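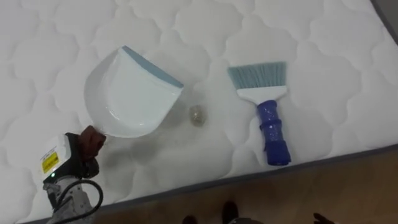
Home | Forums | Bedroom & Linens | New Posts | Search
Print this thread | E-mail to a friend

Airing out a mattress: how long do you give it?
Posted by quiltedhen, 18 March 2026

Hello all! My mother stripped every bed in the house twice a year, opened the windows, and wouldn't let us put a sheet back on until supper. I still do it (December and again in spring), but my husband thinks 2 hours is plenty and the rest is just me being stubborn. What do you folks do?

pasmont_pete
Two hours is fine if the window's open and the day is dry. I'm with your husband, sorry! We do ours on sheet-changing day and it's made up again before lunch.

quiltedhen
Oh, he'll love you for that.
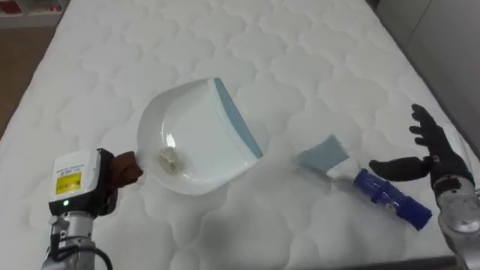 White quilted top, dustpan with the pale blue edge.

KheriSimiyu
What pretty stitching, like little clouds. I have to disagree with Pete, though. We're in a damp old place near the river and I give ours up to 9 hours, otherwise it smells like a cellar to me by the weekend. Baking soda first, then the vacuum with the soft brush, and I go slowly along the seams.

pasmont_pete
Nine hours! Where does the cat sleep? And I'd skip the baking soda, it gets down in the stitching and you never get it all back out.

KheriSimiyu
You do if you sift it on thin, Pete. The cat has the couch and no complaints so far.

quiltedhen
I'll try five hours and see if we can both live with it. Thank you, dears.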